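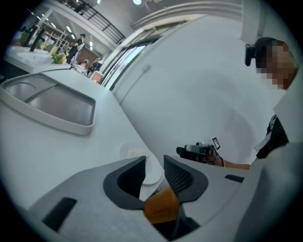

*2 min read*

I went down to one knife this month. The other six (yes, I owned seven, and I was sharpening maybe one of them) are in a shoebox on top of the fridge, and dinner keeps getting made anyway.

It started with the move to Brorkside. The new kitchen has one decent drawer and I'd already given half of it to takeout menus and rubber bands, so I picked the plain Dudmont chef's knife and told myself I'd bring the others down when I missed them. I missed the bread knife. That's it! The bread knife came back, so fine, call it one and a half.

What I like most is that I'm finally learning the thing. I know where it drags on an onion, I know it hates squash, and I give it a few strokes on the stone before I start cooking on most nights. My onions are still kind of uneven but they're faster, and I've stopped doing that nervous sawing on tomatoes.

A few of you wrote back after the last issue asking about sharpening stones. I use a 1,000 grit one and nothing else. I soak it while I put the groceries away, wipe it down after, and let it dry standing up on a dish towel. People will tell you to buy a whole set. You can if you want to, but I'd get comfortable with the one stone first and see if you even want more.

Oh, and the pull-through sharpener I recommended way back in June? I take it back. It left a ragged little edge on my old paring knife and I've been grumpy about it ever since.

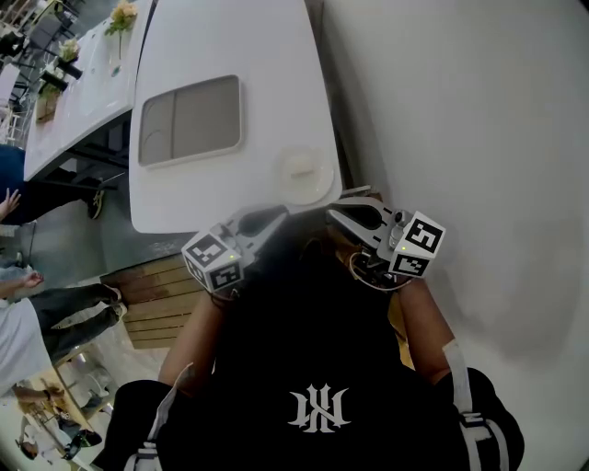
## What I'm cooking

Mostly soup. There's a little grocery called Đàm near the new place that sells big bunches of herbs for next to nothing, so I've been making a ginger and chicken broth with a ridiculous amount of cilantro on top, stems and all. Slice the stems thin and throw them in two minutes before you turn off the heat.

I also tried the Sikance chili crisp a bunch of you kept pushing on me. Okay, you were right, it's great on eggs. I'd skip it on the soup, though. Next issue is cutting boards, so send me your opinions, and if you've got a wooden one that's split down the middle I want to hear how you fixed it.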